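Why Does the Drummer Get the Blame?
An explainer for ages 8 and up, by Adwoa Zakaria

Somewhere in your town, right now, a band is practicing in a garage. It is too loud. The singer thinks the guitar is too loud, the guitarist thinks the drums are too loud, and the neighbors think all of it is. If you have ever wondered what each of those people is supposed to be doing, keep reading. If you live next door to them, you have my sympathy.
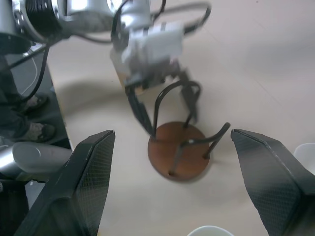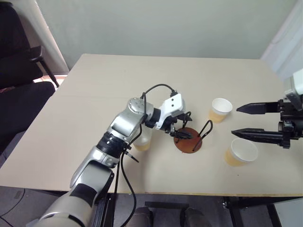

Two views of a tabletop, with a round wooden piece on it in the second.

Let's start at the back of the stage, where the drummer sits behind a pile of things to hit.

What the drummer does
The drummer keeps the beat. A beat is the steady pulse you tap your foot to, even when your parents have asked you to stop. We measure how fast it goes in beats per minute. A song at 60 beats per minute gives you one beat every second, like a clock that has joined a band. A song at 40 is very slow indeed. You could eat a sandwich between the beats, if it was a small sandwich.

If the drummer speeds up, everybody speeds up, and the song ends early. If the drummer slows down, it feels like walking through oatmeal. Either way, when the song goes wrong, five heads turn and look at the drummer. Sometimes they are even right.

What the bass player does
The bass guitar looks like an ordinary guitar that has been stretched. It usually has four strings, and they are thick, and they make low notes. Low notes are the ones you feel in your stomach when a car goes by with its windows down.

Plenty of people say they can't hear the bass in a song. Take it away and they'll say, "Hey, something's missing." That is the bass player's whole life.

What the guitarist does
An electric guitar is fairly quiet on its own. Under the strings are pickups, which are magnets with very thin wire wound around them. When a metal string wiggles above the magnet, it makes a tiny electric signal. The signal runs down a cable to an amplifier, and the amplifier makes it big enough to annoy a street.

Then there is distortion, the fuzzy, growly sound in rock and metal. Early players got it by turning their amplifiers up further than they were meant to go, or by using ones that were a bit broken. People liked it so much that companies started selling little boxes that make a perfectly good guitar sound broken on purpose. Guitarists save up for these.

What the singer does
Sings, mostly. Also waves, points at people, and asks the audience how it is doing tonight without waiting for a proper answer.

Singing loudly for two hours is hard work. Your voice comes from two small folds in your throat that flap together very fast when air goes past them. They get tired, just like legs. Good singers warm up first, drink water, and learn to push from the belly. Bad singers lose their voices in March and have to point at things until April.

So who is in charge?
Ah. Ask each member of a band that question in a different room.

My cousin's old band, Skutaneck, had a bass player called Milošević who wrote all the songs, a singer who believed she did, and a keyboard player who owned the van. The keyboard player was in charge. They once drove 607 miles to play at a place called the Celtow, where the sound check lasted longer than the show. They made one album, "Idance." The spelling was argued over for most of a winter.

They sold 2,061 copies, and then they broke up over a tambourine.

Bands break up a lot. The reason they give is usually "musical differences," which can mean that one person wanted more jazz. It can also mean that one person kept eating another person's chips. Quite often the band gets back together years later, when everyone has calmed down or run out of money.

Try it yourself
You don't need instruments. Get three friends. One of you claps a slow, steady beat and doesn't stop, whatever happens. The next hums one low note on every other clap. The third makes up a tune on "la." The last one sings what they had for breakfast.

Keep it going for one minute. Then notice who sped up, and who everybody looked at.

Words to know
Amplifier: a machine that makes a small signal bigger.
Beat: the steady pulse of a song.
Pickup: the part of an electric guitar that turns wiggling strings into electricity.
Roadie: the person who carries the heavy things. Be nice to this person.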